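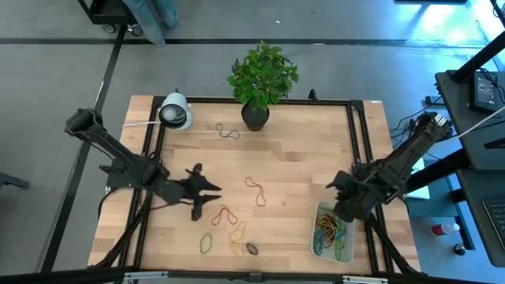

Is a robotics open day worth a Thursday afternoon if you don't work in the field? Mostly for the waiting, which teaches you more than the brochure, and the parking at Flavberg is free.

I signed up back in May, when it seemed a long way off and I was feeling curious about the future. The future starts at 4 and has a sign-in sheet. You get a lanyard, a paper cup of coffee and a map of the building on which every room is called Lab.

First stop was a talk by Proler, who make software for warehouses. It ran 50 minutes. I learned the word "throughput" and heard it used as a noun, a verb and, near the end, something close to a prayer. There were slides with arrows on them. The arrows went up.

Then we were let loose on the demo floor, and I parked myself at the table with the rubber bands. Two black arms, a tub of bands in every color an office supply closet can offer, and a few more lying loose on the wood. Somebody had also given the arms a potted plant, so the place felt homey. My job, if I had one, was to stand behind the tape and look like a potential customer.

I have picked up rubber bands all my life without any training. It had never occurred to me that this was a skill. But a rubber band is floppy and thin and never lies the same way twice, and the guide said they had recorded 500 tries at it before inviting the public. I asked how many of those went well. She said it was a very useful set of data.

I stayed 15 minutes, longer than I've spent in front of most paintings. A kid next to me began whispering "come on, come on" at the left gripper, and I'm sorry to say I joined in.

The Abou Jaoude booth had a vacuum lifter and better cookies. Rotisgate had a screen showing a video of a robot, with the robot itself held up in shipping, and I felt for the two guys in matching polo shirts who had to keep pressing play.

I went home and cleaned out the junk drawer. There were a lot of rubber bands in there. I did it by hand and dropped a few.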